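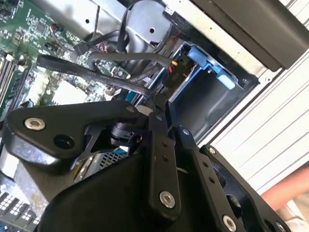
Wie oft sollte man einen alten Rechner aufmachen? Einmal im Jahr reicht, bei Teppichboden und Katze besser zweimal.

Offene Rechner, Teil 6

In dieser Galerie sammeln wir, was beim Basteltreff Radala auf dem Tisch liegt, wenn der Deckel ab ist. Schön ist das selten. Ein Tower besteht innen nun einmal aus einer Platine, viel Blech und einer Menge Kabel, die sich in keiner Sprache der Welt zu einer ordentlichen Verlegung überreden lassen. Wir zeigen ihn trotzdem gern, denn von außen sieht ein grauer Kasten aus wie der andere.

Zum Bild: Desktop-Tower, geöffnet. Silbernes Blechgehäuse, grüne Hauptplatine mit sehr vielen sehr kleinen Bauteilen. Wer hier mit der Lesebrille anfängt, hört mit der Lupe auf.

Beim Gehäuse gehen die Meinungen auseinander. Raimo Kokkonen hält blankes Blech für ehrlich, Marjan Dehghan hält es für scharfkantig. Beide haben recht, aber nur Marjan hatte beim letzten Treff ein Pflaster am Daumen.

Zur Platine nur so viel: Grün war früher Standard, heute gilt es als Charakter. Und bitte nicht mit dem Staubsauger hineingehen - der Pinsel liegt in der Schublade, zusammen mit 13 Schraubendrehern, von denen einer passt.

Wer selbst einen Kasten mitbringen möchte: Netzstecker ziehen, Daten vorher sichern, Schrauben in ein Schälchen. Das Schälchen bitte beschriften, wir haben schon 49 Schrauben ohne Herkunft und suchen keine weiteren.

Texte: Lilian Barasa
Stand: 9. April 2020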